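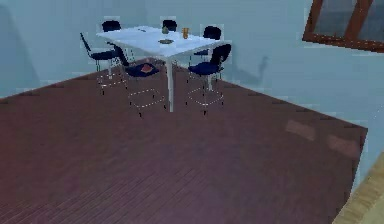
Nudus cell-free expression kit, 6 months in

Posted 2022-09-03

Bought the small box in January, have now gone through two of them. Quick writeup before I forget everything.

What it is: bacterial extract, energy mix, amino acid mix, buffer, control plasmid. You add DNA, wait, get protein. Sold through Avwood, who also do the Plomgate kit I used before this one.

Setup
Easy. Thaw on ice, mix, split into tubes. The protocol is 2 pages and you can follow it half asleep. One gripe – the volumes table assumes your DNA is much more concentrated than mine ever is, so I had to redo the math.

Yield
Good on the control. Bright green, no complaints. My own stuff was mixed. A short binding domain came out great. A bigger enzyme (68 kDa) was mostly in the pellet until I dropped the temperature and let it go overnight. Plomgate did slightly better on that one, but costs more per reaction and the extract goes off faster once it's open.

Linear DNA
Box says it works with PCR product. Sort of. I got maybe a third of what I get from plasmid. Fine for screening, I wouldn't purify from it.

Storage
Keep it at minus 80 and don't refreeze. I refroze one tube to see what would happen and the next run was basicly dead. Aliquot on day one. The tubes they ship it in are too big for that, and the labels fall off in the freezer. Use your own.

Swapping amino acids
This is why I got it. The amino acid mix comes as a seperate tube, so you can make your own with one left out and put in something odd. Worked first try with a methionine analog, mass spec showed the shift. Background from leftover methionine in the extract was low but not zero. If you need it really clean, the Warraich purified system is better – also far pricier, and fussier about salt.

Support
Emailed once about a cloudy buffer. Reply next morning, told me to warm it and vortex. Fixed.

Pros: cheap per reaction, separate amino acids, fast
Cons: labels, big tubes, weak on linear DNA

4 out of 5. Will reorder, probably the large box.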